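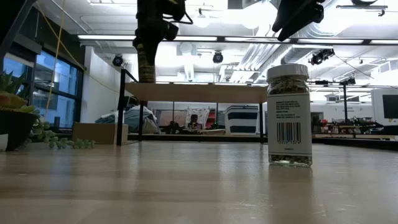
Spice jars, part two. I did say I'd come back to this.

So for anyone who missed the first one, I've been trying to get all the dried herbs and spices out of the cupboard over the kettle, where they were going clumpy from the steam, and onto something open where I can see what I've got. Started in August. It is no longer August.

Where things stand:

The cupboard is empty. Wiped down twice, still smells of cumin. I've put the mugs in there and now the tea tastes faintly of cumin as well, or I'm imagining it.

The jars are sorted. Mostly. I went with glass ones with white ribbed lids, screw-on, and I'm sticking with those because the flip-top sort from Lundgren drove me up the wall. Half of them popped open in the drawer. There was paprika in the tea towels for weeks. A screw lid takes two hands, fine, I have two hands.

Clear glass matters more than I thought it would. The dried green stuff all looks the same from across the room (oregano, marjoram, parsley, whatever) but at least I can tell when one's running low. With the old tins I was buying thyme every time I went to the shop, just in case. Found three on the go at once. One of them was older than the fridge.

Labels. Right. This is where I've lost most of my evenings.

I like a plain white paper label round the middle, not covering the whole jar, so you can still see herbs top and bottom. Shop jars come like that and it works. But the print is tiny! I need my glasses to find out what's for dinner. So the plan was to soak off the shop labels and put my own on, big letters, done.

Soaking: warm water and washing up liquid, leave it while you have your tea. Paper slides off, glue doesn't. Glue comes off with a bit of cooking oil and a scrub, then you have to wash the oil off, then dry the jar properly, and I mean properly, overnight upside down on a towel. I rushed one and the basil went into a lump. Threw it out.

After about a week of this I gave up and decided the shop labels can stay on. Barcode and all. I'll just write the name on a sticker on the lid. Looks a bit scruffy, I don't care any more. If you're looking down into a drawer the lid is the only bit you see anyway.

Stickers are Dirker ones, came in a pack of 100, the round kind. They stick well enough but don't write on them with a biro, it skids. Pencil is fine. Felt pen is better if you leave it a minute before you touch it, which I never do, so there's a lot of smudgy corriander.

Now the open shelf. I wanted a light wood plank on black metal legs, nothing fancy, and went round and round on it. Measured 11 jars in a row with a bit of finger space between them and that's as many as I want out. Everything else can live in a box. Nobody needs cloves within arm's reach.

Keep it away from the windows though. Tall windows are lovely for the plants, the succulents and the string of pearls are having a great time, that thing is all over the table, but dried herbs go pale and taste of hay if they sit in the sun. I left some dill on the sill over the summer and it turned the colour of straw. So plants get the light, jars get the back wall.

Someone asked in the comments about a rack. I had the Iltia one in my basket for ages and then took it out again. The tiers looked too narrow for these jars and I couldn't find the measurements anywhere. If you've got one and it fits let me know.

Still to do:

Decide on the chilli flakes (two jars, different heat, can't remember which is which, not volunteering to find out)

Find the nutmeg grater

Second lot of sorting, the baking stuff, vanilla and cinammon and so on

Return the Lundgren jars, if I can find the receipt

Must dash, there's a pan on. Will do the baking shelf next time, and I'll put the glue thing in more detail if people want it.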